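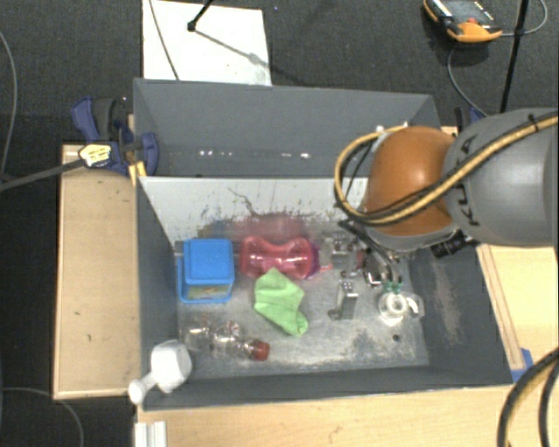
Two-compartment gray bin with divider panel.

Brindstead Women's Shelter Network
Site Safety Checklist with Inspector Comments
Site: Plallatus House
Inspected Aug 29, 2018 by Lộc Lò
Ratings: S = satisfactory, C = correct before next inspection, N/A = not applicable

Section A. Entry and perimeter
A1. Street door closes and latches unaided: S
A2. Intercom audible at both stations: C
Comment: Second-floor station is faint. Staff currently walk down to confirm the caller's name. Replace speaker.
A3. No signage identifying the building's use: S
A4. Exterior lighting on all approaches: C
Comment: Rear walkway fixture out. The parking side is covered by the neighboring lot only until that business closes.
A5. Key register matches keys issued: C
Comment: Register lists 49 keys. Three have no signature for return. Rekey the side door if they are not recovered.

Section B. Resident safety and confidentiality
B1. Intake interviews held in a room with a closing door: S
B2. Paper files locked when unattended: S
B3. Safety plan on file for each adult resident: S
Comment: Plans reviewed at intake. The form has no space for a later review date. Use the version revised in March.
B4. Police and court contact list current: C
Comment: The protective order desk number is out of date. Extension 600 now goes to general records.
B5. Interpreter line instructions posted at the desk: S
B6. Written procedure for an abuser or unknown person at the door: S
Comment: Two night staff were asked to state the procedure. Both gave the steps in order.

Section C. Fire and general safety
C1. Extinguishers tagged and mounted: S
C2. Exit routes clear: C
Comment: Stroller parked on the east stair landing. Moved during inspection. Mark a storage spot on the ground floor.
C3. Smoke alarms tested: S
C4. Window stops in children's rooms: S
C5. Medication stored in individual locked boxes: S
C6. Elevator certificate: N/A

Section D. Staff
D1. Background checks complete: S
D2. Crisis response training current: C
Comment: One relief worker is overdue. No solo shifts until the course is complete.
D3. Incident log legible and initialed: S
Comment: Entry 56 was initialed but had no time recorded. Corrected by the shift lead.

Items marked C go to the site manager in writing. A2, A4 and A5 are to be handled first.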